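**Samlow Care Automation Office** — 2020-05-20
Thread: good practice for two-arm robots moving wheelchairs in bedside rooms.

**1/** We have released the second edition of our working rules for assisted wheelchair handling. The rules were drafted with Clulletti and reviewed by the technical staff at Tindik. This thread sets out the parts that sites ask about most.

**2/** The rules cover empty chairs only. Moving an occupied chair is outside their scope and requires separate written approval from the site.

**3/** Grip points. The robot holds the chair by the push handles, one gripper on each. It does not lift by the wheels, the seat sling or the side frames. Both grippers must report a firm hold before the base moves.

**4/** Our February review covered 2,934 recorded moves at participating sites. Of these, 297 were stopped by the operator or by the robot. In 49 of the stopped moves, the log showed that one gripper had closed before the other was in position. Rule 3 was rewritten as a result.

**5/** Bedside clearance. The side rail is treated as a fixed obstacle at full height, whether raised or lowered. Bedding that hangs over the edge is treated as part of the bed. The planned path must clear both.
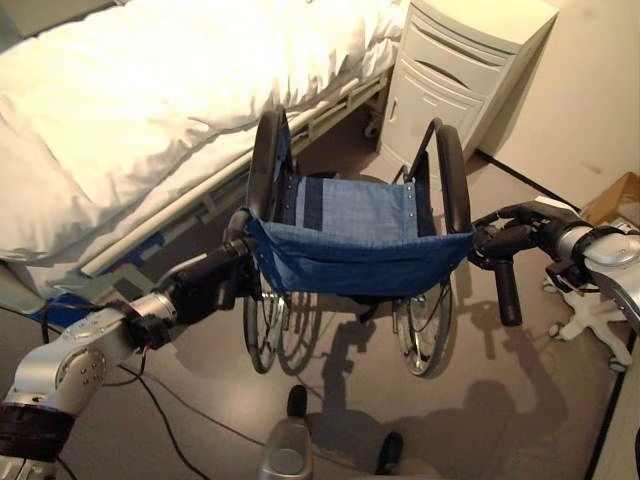

## Floor and cables

**6/** Cables on the floor are to be recorded on the room sheet before work begins. Where a cable crosses the planned path of a caster or a robot foot, it is rerouted or covered. Driving over a loose cable is not permitted at any speed.

**7/** Stands and stools on casters count as movable obstacles. Their position is checked again before each run — a map made in the morning is not sufficient for the afternoon.

**8/** Shadows. Several sites reported that the outline of spoked wheels on a light floor was read as a solid object. Sites using the Šimko vision package should complete the floor test in Annex 2 under the room's normal lighting.

## Stopping and release

**9/** On a stop command, the arms hold position and the grippers stay closed. Release is a separate command. It is given only after the operator has confirmed that the chair's brakes are set.

**10/** Each stop is logged with the time, the operator's initials and the position of both arms. "Unknown" is an acceptable cause. A blank field will be returned to the site.

**11/** Comments on the second edition may be sent through the usual site contact. Annex 1, on operator training, remains in draft.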